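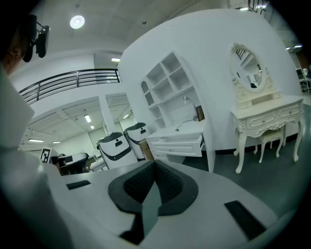
From: Zodwa Moodley
To: sourdough-and-grains list
Subject: Re: Rye starter gone sluggish, and a question about the mill

Hi all, and hi Horacio especially,

I've been hoping somebody would bring up rye! I've baked with almost nothing else since last fall and I could talk about it until the oven cools. Your message first, trimmed a little, so people can follow:

> Horacio Quiroga wrote:
> My rye starter used to double in four hours and now it takes
> nine or ten. Same jar, same shelf, same water. The only thing
> that changed is the flour, I finished the bag from Chauke and
> opened one from the supermarket. Is it the flour or am I
> kidding myself? Also, is anyone still using the little Trinano
> mill? I can get one secondhand but the seller doesn't know
> which stones are in it.
>
> Horacio

I'd bet on the flour. The Chauke rye is whole grain and they grind it in small lots, so what you get is fresh and has all the bran in it. A lot of supermarket "medium rye" has had a good part of the bran sifted out, and a starter that was raised on the whole stuff notices right away. Mine sulked for days when I did the same thing in May. It came back after three feedings with fresh whole rye, and by the fourth it was climbing out of the jar and I had to wash the shelf.

What I did, if you want to copy it: 20 g old starter, 100 g whole rye, 100 g water a bit warmer than your hand. Stir, scrape down the sides, put a rubber band at the level and leave it alone. Feed it again when the top goes from domed to flat. Please don't add honey or raisins or any of that, it only muddies things.

Temperature matters more than I used to think. "Same shelf" can be a very different place from one month to the next! Mahsa Kordestani lent me a probe thermometer and my favorite warm spot over the fridge was at 66 F first thing in the morning. Sixty-six! I'd have sworn it was ten degrees warmer. Now the jar lives in the oven with the light on and a sticky note over the dial.

About the mill. YES, I still use my Trinano and I love it, noise and all. Mine came with the coarser stones, which are fine for rye if you run it through twice. Ask the seller to take the hopper off and look for a number stamped on the collar. Mine says 216. Mpho has the finer set and I think his is a different number, so Mpho, if you're reading, could you check? It takes me two passes to get 700 g of rye ready for a double batch, and the flour comes out warm, so I spread it on a tray before it goes anywhere near the starter.

One more thing for the rye people. Tshepo Motaung's 80 percent loaf, from message 1734 in the archive, is the best thing I've made all year. I used coriander in place of the caraway and baked it in the long tin. Wait a full day before you cut it (I lasted until breakfast, and the middle was gummy, and I ate it with butter anyway).

Horacio, tell us what the jar does after the third feeding, and send the mill number when you get it!

Zodwa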